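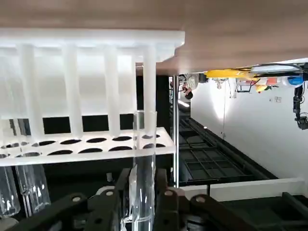

Test tube, linkage fingers, seen from the wrist. 1/14

Everybody keeps asking which gripper I'd buy for tube work, so I'm writing down what I think and then I'm muting this for the evening. Short version: less sure than the sales decks are. 13/01/2018

2/14
Background for anyone new. Two grippers on the list, the Girkley and the Mellwood. Both are sold as "lab ready." I have asked both companies what that means and I've had two brochures in return. One of the brochures had a picture of a pipette in it, so I guess that settles it.

3/14
The claim I wanted to check is simple. Girkley says their gripper can take a glass tube from a rack and put it back "with no custom programming." Mellwood says more or less the same with the word "intuitive" in it twice. I don't care about intuitive. I care whether the tube ends up in the hole.

4/14
How we scored it. A try counts only if the tube leaves its hole, clears the rack by a hand's width, goes back into the same hole and stays upright after the fingers open. Touching the rack is fine. Dragging the rack is a fail. Ewan Cartwright wanted half points for dragging. Ewan Cartwright did not get half points.

5/14
Total tries: 978, split evenly, so 489 per gripper. Same arm, same speed limit, same glass. I rotated who started the runs so neither gripper got all the fresh-eyed operators. That last part matters more than people admit. I got visibly worse at lining things up after lunch, and the logs agree with me.

6/14
Results, since I know you scrolled for them. Girkley failed 142 times out of 489. Mellwood failed 131 times. That is a gap of 11. If you work at Mellwood and you're about to put this in a slide, please don't. Change the height of the rack a little and I'd expect that gap to move or flip.

7/14
What bothers me is the kind of failure. Hardly any tubes were dropped. Once the pads close on the glass, they hold it. The trouble is nearly all on the way back down: the tube is tilted a couple of degrees between the pads, the bottom edge catches the lip of the hole, and the arm keeps pushing like nothing is wrong.

8/14
So grip force, the number both companies print biggest, told me nothing useful. I'd trade most of it for a decent estimate of tube angle. Neither gripper gives you one. You get a width reading and a force reading, and a tube that leans has exactly the same width as a tube that doesn't.

9/14
Which brings us to cameras. The wrist camera sees the pads and the upper part of the glass very well, and it's a poor judge of where the far end is headed. Clear glass doesn't help either. What you get is a rim and a few streaks of light down the sides. The Vilela software is supposed to pick out the outline from that. Sometimes it does. Sometimes it picks out the rack.

10/14
Also, pick one direction for "up" and stick to it. A wrist camera can be bolted on in more than one way, and every person on a project will assume a different one. We lost most of a morning to a sign error because two of us had each "fixed" it. If your vendor's manual doesn't say which way the picture comes out, ask before you write a line of code.

11/14
The overhead view is where I changed my mind a bit.

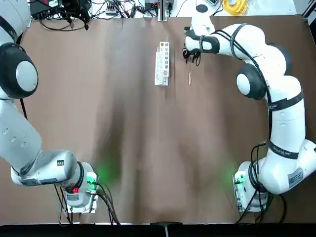

From above: both arms, white rack, right gripper holding a thin stick just off the table.

I came in thinking the high camera was a nice extra. With a thin tool pointing straight down you can judge the distance from the tip to the rack at a glance, and you can't get that from the wrist. You can't judge height for anything, though. Is that tip touching? Nearly? I've stared at this view for weeks and I would not bet money on it.

12/14
The stick is a cheap check that I do recommend. Hold something thin, aim it at a known spot, see how far off you are. Lamduan Chantharasri talked me into it after I'd spent days blaming the fingers for what was partly a bad calibration. I reran 339 of the tries after we fixed that. The failures went down for both grippers, and they went down by about as much for each, so the comparison stayed as dull as before. (The totals in post 6 are the ones with the reruns swapped in.)

13/14
Things I did not test and will not pretend to have an opinion on: plastic tubes, capped tubes, anything with liquid in it, passing a tube from one arm to the other. People have sent me a clip of the Girkley doing a handoff at a trade show. It's a good clip. I'd like to see the one they filmed before it.

One more on racks — check yours. Ours has holes of different sizes, and a big hole forgives a lot of tilt. If someone shows you a perfect run, look at which row they're using. I had to throw out my first batch of numbers over this.

14/14
Would I buy either one? Not yet. Rultance has a controller coming in April that's meant to feel the contact on the way down and back off, and if that works even half as well as promised it will do more for me than swapping fingers ever did. I have read a lot of promises about contact sensing. I've put in for a loaner unit with no deposit, and I'll run the same test on it with the same rules.

Adding a few replies here because the same questions keep coming in.

Price: I'm not posting quotes. Both were higher than the website suggests once you add the mounting plate and the cable, and one of them charges separately for the pads. Ask about the pads.

"You should have used suction." On a narrow round glass tube, standing in a rack? Send me your numbers and I'll read them, I mean that. Until then, no.

"489 tries isn't enough to separate them." Agreed! Please go back and read post 6.

"Did you use the factory pads?" Yes for every try that counted. I know softer ones exist, and I know they might let the tube straighten itself against the edge of the hole. They might also let it lean more in the first place. Lamduan thinks the first, I think the second, and we have 2 sets on order to find out.

Ewan would like it known that with half points for dragging, the Mellwood still comes out ahead. Fine. He can write his own thread.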